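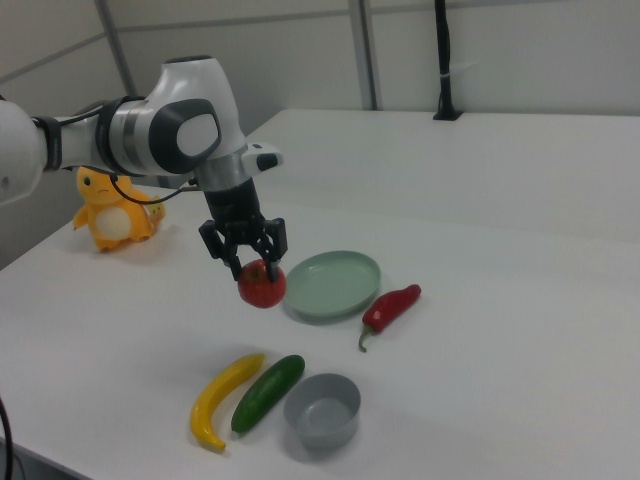

Trovutbridge settles the tomato question, for now

The play kitchen at the Adebisi Children's Library in Trovutbridge will reopen in November with new shelves, new plates and a ruling on the tomato. It goes with the vegetables.

The decision ends a disagreement that started in the spring, when the library began sorting its pretend food into labeled bins after years of keeping everything in one large chest. Bananas were easy. Cucumbers raised a few eyebrows among the better informed. The tomato was moved from one bin to the other so often that a parent taped a note to the shelf asking whether it needed its own library card.

"I know what it is botanically. I've had it explained to me by a six-year-old," said Adhiambo Mwakalinga, who runs the children's floor. "But when you're making a pretend salad, you look where the salad things are."

The chili pepper has been filed with the vegetables as well, under the same rule. So far it has drawn no complaints, although it is the item most often served to grandparents.

The play kitchen has been closed for a full inventory, the first since the collection was started with two grocery bags of donated toys. The final count was 1319 pieces, a figure that includes a good deal of bread and a single roast chicken. Another 30 pieces were retired for tooth marks. Mwakalinga said the library had expected the total to be closer to 2000, based on how long it takes to pick up at closing time.

The work was paid for with a grant of $2267 from Lerkex, a local shelving company, which also built the new low units along the window wall. Most of the rest went toward tableware. Pale green plates and small gray bowls will replace the old set, which had been through several tea parties too many and at least one flood.

Under the new system, families can also borrow a meal to take home. Each one comes in a cloth bag with a plate, a bowl and a handful of food, and can be kept for two weeks. The starter bag has a tomato, a chili, a cucumber and a banana, a menu the library admits was drawn up with more attention to color than to flavor. Other bags include a breakfast, a picnic and something called "soup," which is mostly carrots.

Lost items will not be charged for, provided the bowl comes back. The library has learned that food can be replaced by almost anything — a pine cone served as the potato for most of last year — while a missing bowl tends to end the game.

Borrowing bags will be available from the front desk on Cirkenia Street once the kitchen is open. The avocado has not yet been assigned a bin.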